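Ticket 3091 – left arm drifts during hand-guided demos
Status: open
Station: Letard, bench 2
Software: Girano recorder

Okay, writing this all down in one place so whoever picks it up doesn't have to dig through chat.

The task is the lock and keys one. Pick up a key, get it into the little lock on the tin, turn it. I've been teaching it two ways, with the leader arms and by pushing the real arms around in free-drive, and the trouble only shows up clearly in the second one.

What happens: I let go of the left arm and it sinks. Slowly! You'd miss it if you were reaching for the other side, which of course I always am. By the time I've got the right gripper down near the keys, the left one is a finger's width lower than where I parked it, and the recording has that baked in.

What I tried, in order:

Restarted the recorder. No change.

Re-zeroed both arms. Better for one demo, then right back to sinking.

Swapped the gravity settings left to right. The sag stayed on the left, so I don't think it's the settings file.

Dropped the recording rate from 60 to 40. Didn't expect much and didn't get much, but the log did stop complaining about late frames, so I'm leaving it there for now.

Checked the wrist cable. I think this one matters. When the elbow is folded up tight the cable pulls on the wrist a bit, and the Vostari guide says anything hanging off the wrist has to be in the payload number. Ours was still the default. I put in a bigger value and the sinking got a lot smaller – not gone, though.

Remote control is mostly fine, by the way. With the leader arms the left side holds where I leave it, and the only thing I fight is the last little bit before the key meets the lock. I turned the motion scaling down for that and it's way nicer on the hands.

Joint log is in the Radwan folder, first 2000 rows. Look at the left elbow near the end.

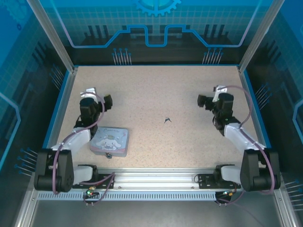 Next I'm going to give the left cable more slack at the elbow, redo the payload number from scratch, and record a fresh batch by hand. Please don't delete the old demos yet, I want to compare them. If it still sags after that, I'd like to swap the elbow motor and see if the problem moves with it.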